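Andville Shared Workshop - Saturday bench group
Minutes, October meeting

Present: Lies Groen (chair), Riet Martens (minutes), 9 other members. Apologies from Magalhães, who sent written comments.
Started 11 am.

1. Last minutes
Agreed, with one correction. The group did not "approve" the second arm in September. It agreed to look at the price.

2. Two-arm table
Lies reported that both arms are now bolted down and the side walls are in. The job the arms are meant to learn is putting marker pens away in the desk organizer at the back. Riet asked how long a person takes to do this. Lies said that was not the point. Riet asked that the question be minuted all the same.

Radska said the right arm managed 11 pickups out of 30 on Thursday evening, counting any pen lifted clear of the table. Two members thought a pen dropped straight afterwards should not count. Radska will run the 30 again with that rule and write the result on the board, good or bad.

Lies thinks the trouble is pens lying close together, where the fingers have to go in without pushing the neighbour away. Magalhães wrote that the fingers are simply too thick at the tip and that no amount of practice will cure it. No agreement on this. Thinner fingers to be printed once the black filament arrives.

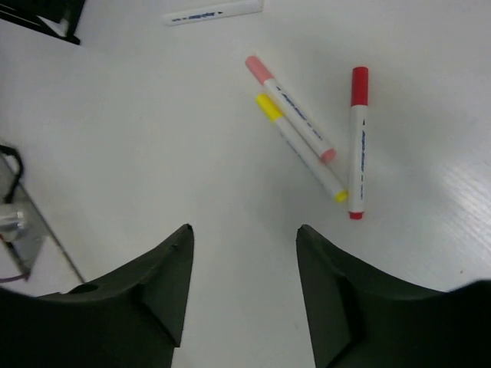
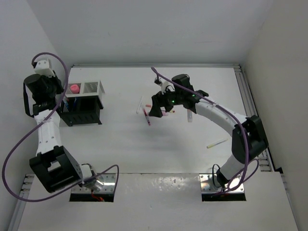

Pens on the table: close view between the fingers of one gripper (first), and both arms with the organizer at the back (second).

Riet said the purple cables hang in big loops and that sooner or later one will catch on something. Lies said they need slack for the full reach. Riet accepts slack but would like clips as well - to be priced.

3. Money
Spent since spring: nearly 37 hours of bench time and most of the parts budget. Riet said for the record that the lathe has been waiting for a belt since before this build started, and that more members use the lathe. Radska offered to fit the belt if someone buys it. Agreed, belt to be bought first, clips second.

4. Open day
Lies would like the arms running for visitors. Several members doubtful. Agreed that they may be shown switched on only if the repeat run reaches half. Otherwise they stay on show with the power off, and the sign is not to say "automatic".

5. Name
Lies proposed calling the table Prornurus. No seconder. Carried over.

6. Any other business
The kettle trips the sockets on the left bench. Please use the one by the door.

Actions
Radska: repeat run of 30, fit lathe belt
Lies: print fingers, price cable clips
Riet: order belt, draft sign

Closed 12.40. Next meeting same day and time in November.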